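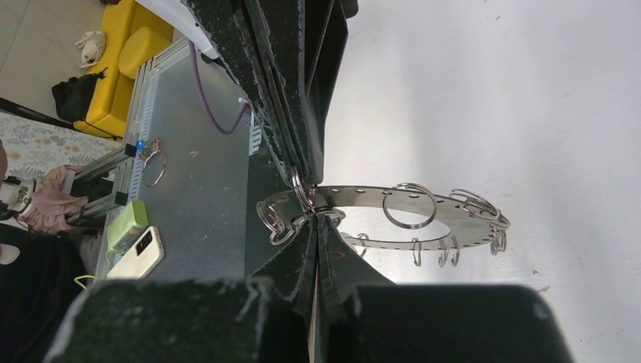

Split rings on a perforated steel plate.

The Keyless Town Still Has a Lot of Keys

Every few years somebody announces that the metal key is finished. The latest to try is Skodent, a lock company that would like every apartment door in Dretarberg to open with a phone. Its brochure runs to 21 pages and uses the word "freedom" on most of them. Page 8 has a drawing of a brass key in a glass case, like something dug out of a tomb.

I read the whole thing twice and still have questions.

The first is about money. Skodent charges $300 a door, installed. A spare key at any hardware counter in town costs less than lunch. The company says the lock pays for itself over time, and I asked for the math. I was sent the brochure again.

The second is about batteries. The locks run on them, and a dead battery means a dead lock unless you carry the backup. The backup, it says in small type near the end, is a key. You are advised to keep it "somewhere safe outside the home," which I take to mean the same flowerpot as before.

Then there is the matter of who gets in. Fans of these systems love to talk about guest codes. You send one to the plumber, it works for an hour, and then it stops working. Fine. But the plumber I use is never on time, and I would be standing in a meeting sending him a second code and then a third. With a key under a brick he could just be late. 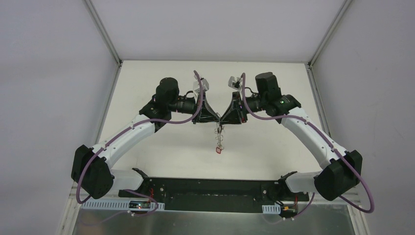

One reader in Fladotport wrote to say that I was being unfair, that her mother had been locked out in the cold one winter too many, and that letting her in from across town with a phone was worth any price on the sticker. She added that people who complain about new locks have usually never had to drive forty minutes with a spare.

She has a point, and I'll give it to her. For a family looking after an older parent, being able to open a door from far away is a real help. I would only ask what happens when the company is sold, or the app stops working on an older phone. Skodent promises support for as long as the product is "current." It does not say who decides that. 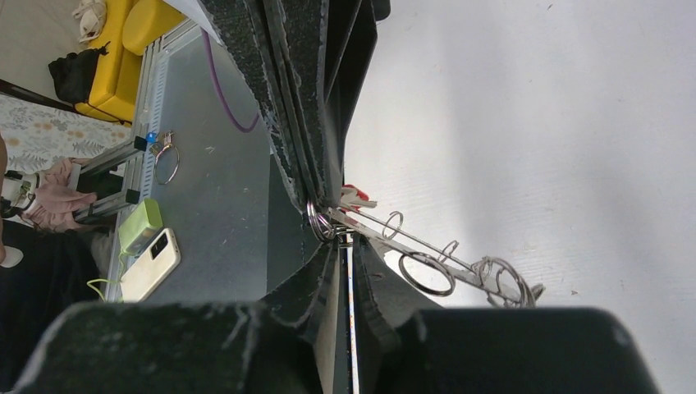
Landlords are the ones who really want this, and it's not hard to see the appeal. Lemieux, which manages rental buildings on the east side, plans to switch 2 of them over in April. No more rekeying after a move-out, no more calls at midnight. The lease will also let the company keep a record of every time a door is opened. Tenants I spoke with had not noticed that part. One of them asked whether she could keep her old lock and was told she could, for a monthly fee.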